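7th September

# Uscombe's cheap units are filling up, says the landlord. It depends what you call full

The company that runs the old dairy site on Shehu Road says its small business units are "substantially taken" and that it should be allowed to build more of them on the field behind. Councillors will be asked this month to agree. Before they do, they might like to read the figures the company has sent them, and then read them again with the footnotes.

Gomier bought the site from the dairy's last owners and split the main building into 16 units. The idea was simple enough. Uscombe had plenty of people making things and mending things in garages and spare rooms, and very little in the way of small, plain, cheap space for them to move into. The council sold the access road for less than it might have got, on the understanding that rents would be kept low for local firms, and everybody shook hands.

The planning statement for the second phase says the first has been "a clear success". It puts the total floor area at 1,548 square metres and says demand is "well beyond what the existing building can meet". There is a bar chart with the bars in two shades of green.

What the chart shows is interest. A firm that has rung up, filled in the form on the website or come to an open evening counts as interested. So does a firm that has taken a unit, and so, going by the note on the last page, does a firm that took one and has left. The statement does not say how many units are paying rent today. I asked Gomier and was told the number was "commercially sensitive", which seems an odd thing to say about a building with windows.

Tenants are less shy. Ifeanyi Uzor has rented a unit since the site opened and repairs sewing machines and overlockers for shops across the county. He likes the place, and he says so more than once. The loading door is wide, the lights work and he no longer has to carry heavy castings up the steps of his house. But he is puzzled by the idea that there is a queue.

"If there's a queue, I don't know where they're standing," he said. "The door opposite mine has had the same notice on it since I moved in. I'd have taken it myself at the price they first quoted. It isn't that price now."

## What does low rent mean?

The price is where things get murky. The deal with the council said that 6 of the units would be kept at a reduced rent for firms based in the parish. It didn't say what the rent would be reduced from. Gomier sets what it calls a market rate each spring and takes a share off that. If the market rate goes up, the reduced rate goes up behind it, and the market rate is whatever Gomier says it is.

On top of that comes the service charge. This covers cleaning of shared areas, the gate, the bins, broadband and a line called "site experience". I have seen two bills, passed to me by different tenants, and neither could tell me what site experience was. One thought it might be the bench.

Uchenna Balogun, who does the books for several small firms in the town, says the rent is no longer what her clients complain about. "They come to me with the service charge. It has gone up every year and it isn't part of the deal with the council, so the discount doesn't touch it. You can keep a rent low on paper for ever if you've got another line to put the money on."

Gomier says the charge reflects real costs and is checked each year by an outside accountant. It would not name the accountant or share the accounts. A spokesman said tenants could ask to see them, and that none had. Balogun says she asked on behalf of a client last winter and got a copy of the tenants' handbook.

## The jobs figure

Then there are the jobs. The second phase, the statement says, will "support" a good many of them, and the word support is doing a lot of lifting. The sum is done by taking the floor area and dividing it by a standard amount of space per worker. That is a common way of doing it, and if you are planning a building from nothing it may be the only way. It is a strange way to go about it when you have a finished one next door and could walk round with a pencil.

Aleksi Mäkelä did more or less that. He lives on the lane behind the field and has objected to the new building, so he is hardly a neutral party, and he doesn't claim to be. But his letter to the council makes a fair point. Many of the firms on site are one person. Some of them are one person three mornings a week. A few have taken a unit to keep stock in and work somewhere else entirely. There is nothing wrong with any of that, and a town needs cheap storage as much as it needs workshops, but it isn't what the green bars are selling.

His other complaint is traffic, and there I think he is on weaker ground. The lane was busy when the dairy was running. Milk lorries are larger than vans and they started earlier.

## The council's view

The planning officer's report recommends approval, with conditions. It runs through drainage, bats, the height of the roof and the colour of the cladding at some length. Need for the units gets a single paragraph, and most of it is lifted from the planning statement.

Jurgita Lepik, who sits for the ward and has backed the site from the start, told me that she did not accept the doubts. "You can always find somebody to say it's half empty. I remember when it was a derelict dairy with buddleia coming out of the roof. I'd sooner have this."

So would most people. That isn't the question on the table. The question is whether to give up a field for more of it, on the same loose terms, when it isn't plain that the first lot are being used. Lepik agreed that the terms could be tighter. She was not sure that the council could insist on it now. The council's legal team did not reply before we went to press.

Hekel, the letting agent, still has a page for the existing building. When I looked, it offered viewings "at short notice", along with a free first month for anybody who signs before the end of September. Free months are not usually given away by landlords who have people waiting. The agent said the offer was "a seasonal promotion" and that it would be wrong to read anything into it.

The listing is keen on the fit-out, with a good deal about daylight and flexible layouts. The floors are carpet tile, which Uzor pulled up in his own unit within a week, having dropped oil on it twice.
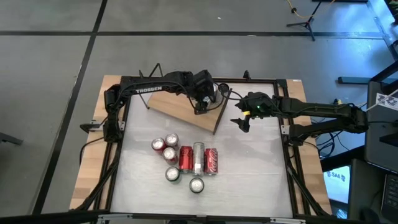

## What happens next

The application goes before councillors later this month. Members of the public can speak if they put their names down with the clerk beforehand, and written comments are still being taken.

Binta Ibrahim, who runs a picture framing business from her kitchen and has been looking for a unit since last year, plans to write in favour, though not in the way Gomier might hope. She went to view at Shehu Road and liked it. She then asked for the reduced rent, as a parish resident, and was told those units were gone.

"I asked if I could go on a list for the next one," she said. "They said there wasn't a list."

She wants the council to say yes to the new building only if the landlord publishes, each year, which units are let, at what rent and with what service charge. It is a modest thing to ask for. Gomier, asked whether it would agree to such a condition, said it would "engage constructively with members" and sent over the bar chart.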